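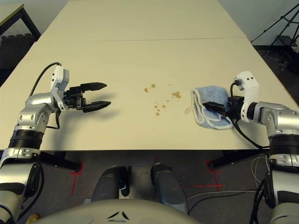

Chapter 7
Spills, Stains, and the Surfaces We Live On

Most of us learn to clean long before we learn anything about cleaning. Somebody hands us a rag when we are small, we push it back and forth across the kitchen table until we are told to stop, and we carry that same back-and-forth into adult life without giving it much thought. In this chapter I would like you to slow down and look at a job you have probably done many hundreds of times, and to ask what is going on between the liquid, the surface, and the cloth.

We'll begin with the liquid. In Chapter 5 we saw that water clings to itself, and that this is why a drop on a waxed car hood pulls up into a bead. On a surface that water likes better, such as clean glass, the same drop flattens and spreads. Coffee, tea, and broth are mostly water, so they behave in much the same way, but they carry passengers: coloring matter, sugars, a little oil, sometimes very fine bits of solid. When the water leaves, the passengers stay behind — and those are what we call a stain. 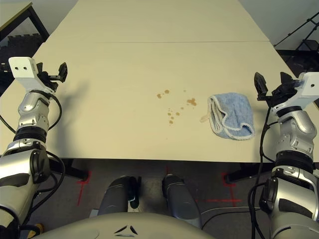 Figure 7.1 Brown spots on a light tabletop, with a folded towel.

You may have noticed that a dried coffee drop is often darker at its rim than in its middle. The edge of the drop dries fastest, and liquid flows outward to replace what has been lost, bringing the coloring matter along with it. We will come back to this ring in Section 7.3, where you will make a few of your own on saucers and paper (please do ask before using the good saucers!).

Next comes the cloth. Terry cloth is covered in small loops of yarn, and each loop adds to the area that can touch and hold a liquid. The narrow spaces between the fibers draw water in, even uphill, by the same pull that lifts it through a paper strip. When the folks who run the Gamwood laundry in Burken let me visit one March, they had 105 towels drying on a single line of racks, and I came home with far more questions than I had brought. Why does a new towel sometimes push water around instead of soaking it up? Why does fabric softener make matters worse? You will be able to answer both by the end of the chapter.

Before you read on, put one drop of cold tea on a plate and one on a scrap of unpainted wood, and leave them both overnight. Write down what you expect to find in the morning. We will need your notes for Section 7.1, which starts with the shape of a single drop.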